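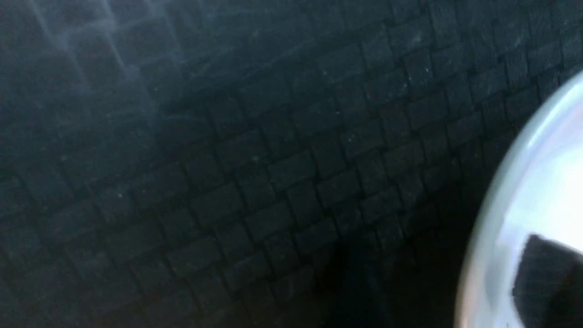 4. Care of the woven seat and back

4.1 Before the first use

Your Sistia chair is delivered with the seat already fixed to the frame. The two legs in the small carton must be mounted first (see section 3). Do not sit on the chair before all screws are tight.

1. Remove the paper cover from the seat. Do not use a knife, it can cut the strands.
2. Wipe the seat with a dry cloth. A little dust from the factory is normal.
3. Leave the chair in the room for one night. The smell of the packing will go away.

Note: In the first weeks the seat becomes a little softer. This is not a fault and it is not covered by the guarantee.

4.2 Weekly cleaning

1. Take the loose cushion away, if you have one.
2. Vacuum the seat with the soft brush. Set the vacuum cleaner to low power.
3. Move the brush first in one direction of the weave and after that in the other direction. Crumbs stay mostly in the corners where the strands cross.
4. Finish with a cloth which is only slightly damp.

CAUTION: Never use a steam cleaner. Water above 40 °C can make the strands longer and the seat will hang down.

4.3 Removing stains

1. Take up the liquid at once with kitchen paper. Press, do not rub.
2. Mix one spoon of mild dish soap in a bowl of lukewarm water.
3. Put the foam on the stain with a sponge and wait for 2 minutes.
4. Wipe with clean water and dry with a towel.

For grease, repeat steps 2 to 4. For ink and hair color, please contact us before you try something. Bleach and nail polish remover destroy the surface and we can not repair it.

4.4 Loose strands

If one end comes out on the underside, push it back with the flat plastic tool from the accessory bag. Do not pull and do not cut the end. When more than one strand is loose, stop using the chair and order the repair set, part number 783.

4.5 Winter storage

The chair can stand on a covered balcony until November. After that it must be kept inside, in a dry place and not directly beside a heater. Do not put other chairs on top of it.

Questions about spare parts: Vutach customer service, Wenusstead, attention of Ljubica Nikolovski. Please have the number from the label under the seat ready.

Text revised September 22, 2023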